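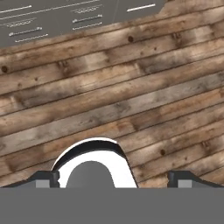
White bars on a gray panel over wooden planks.

Garkum Voters' Forum — Minutes of the General Meeting, 4 August 2019

Present: Costel Văduva (chair), Roscoe Alcantara, Emilian Hodoroagă (minutes). Apologies: Traian Bratu.

1. Minutes of the May meeting
Approved with one correction. Under item 4, "ward boundary" should read "precinct boundary."

2. Polling place in Kendora
Mr. Alcantara reported that the county intends to merge the two Kendora precincts before the next municipal election. The merged precinct would have 1,841 registered voters and one polling place. The forum's position, adopted in May, is that both sites stay open. The chair will restate this in writing before the comment period closes.

3. Candidate forum
Format agreed: opening statements of three minutes, then written questions from the floor. Candidates for the Felterora seat will appear separately from the at-large candidates. Traian Costache has agreed to moderate. Mr. Hodoroagă asked that questions be grouped by subject before they are read out. Agreed.
Seating is limited to 200 under the hall permit. Overflow seating was discussed and not pursued.

4. Endorsement rule
Motion (Alcantara): that Bylaw 6 be amended to bar officers from endorsing candidates in the forum's name. Seconded by Mr. Hodoroagă. The chair noted that a bylaw change needs 20 days' written notice to members — notice has not been given. Motion deferred to the next meeting.

5. Other business
Mr. Bratu's written request for a copy of the membership list was referred to the chair.

Meeting adjourned.
Minutes recorded by E. Hodoroagă. Draft until approved.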